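January 9, 2023
Kinholm cell, teleop notes

Back at it after the break! Drove the arms by remote for the Golico screwdriver set, and episode 87 is where my wrists gave up. Both grippers hold a driver now, one each, which is so much nicer to steer than passing one across. I did the left pickup too fast 3 times and had to redo it – slow down on the approach, me.

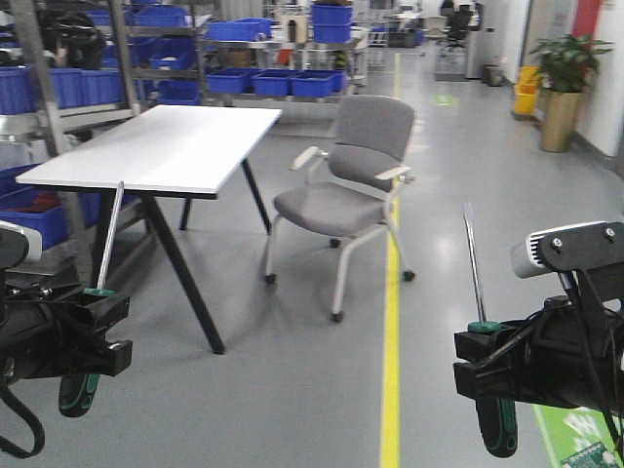 Next up is the handover with the tips pointing up. Drakeo lag felt fine today. Still to do: rename the June files, and bin the 2 takes where I sneezed on the pedal.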